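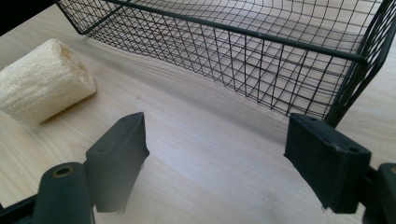 Luffa und Drahtkorb, Tisch 2

11. Juni 2023. Sonntag, also Korbfragen. Der Luffa (Larov, Artikel 3420) soll einen festen Platz bekommen. Auf dem Holz rollt er, wenn man ihn schief ansieht. Im Korb bliebe er liegen, dafür haken die Fasern im Gitter.

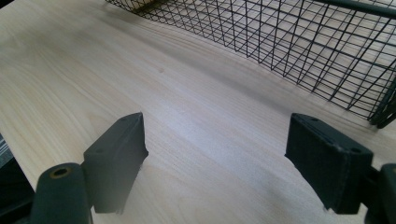 Korb mit Astfleck davor

Den Fleck habe ich im März für Kaffee gehalten und geschrubbt. Maserung, sehr sauber inzwischen. Offen: Einlage für den Korb, ja oder nein? 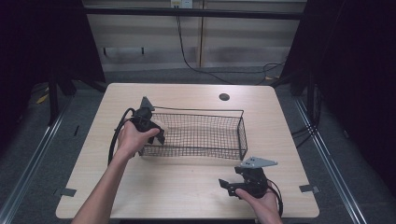
Davoud Talebi meint, eine Einlage sammle nur Krümel, man solle den Luffa lieber quer legen. Probiere ich Montag.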